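Speaker notes - "Selling Party Lights Without the Headaches"
Small Sellers Meetup, Phillips Hall, 14/09/2020

Opening

Hi everybody, thanks for coming in. Wait for the back row to sit down. Mic check!

Start with the April story. I had just opened my little shop, Flelness, and I was so proud of my first big order of paper party lights and battery candles that I put every last one of them online the same night. I hadn't tested a thing. (Pause here, somebody usually groans.) Then a bride wrote to me the day before her wedding - half her candles blinked blue and she had ordered warm white. I drove the replacements over myself, two hours each way, and ate gas station pretzels for dinner.

Slide 2 - what people ask before they buy

I went back through my inbox and read 2,042 messages from customers. Took me most of a month of evenings. What they want to know is pretty plain stuff: how long does it stay lit, are batteries in the box, can it hang outside if it drizzles, and will it get here by Saturday-type deadlines. Very few asked about price, which surprised me.
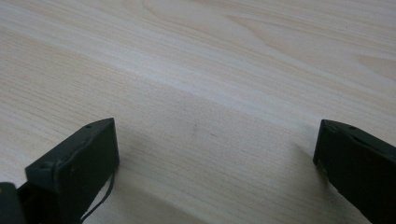
So I rewrote all my listings with those answers right at the top. Run time first, then batteries, then weather, then shipping. The pretty words about magical evenings went to the bottom, and I cut most of them. Read the old candle listing out loud here, it gets a laugh. Then read the new one, slowly.

Slide 3 - picking a supplier

I tried five. Stay friendly on this part, don't rant! Plulura had lovely colors but the boxes came crushed. Stener was slower, but they answered my emails and sent me the test papers when I asked, so I stuck with them. Ask for the papers before you pay. If a seller gets cagey about that, walk away.

Order a small batch too. My rule is 11 pieces of anything new, and I run every one until the batteries die and write the time down in a notebook.
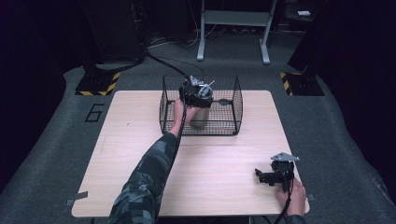

Whatever the shortest time is, that's the number I print in the listing. If the box says twelve hours and my worst candle quit at nine, I say nine. My refund requests dropped a lot once I started doing that, and people write back happy when theirs goes longer.

Slide 4 - packing

Skip this if we're running behind. Quick version: batteries out, paper shades flat, spare bulb taped inside the lid where folks will find it.

Questions

Leave about 2 minutes for the shipping question, it always comes up. Sign-up sheet is by the coffee. Remember to take the clicker back to the front desk.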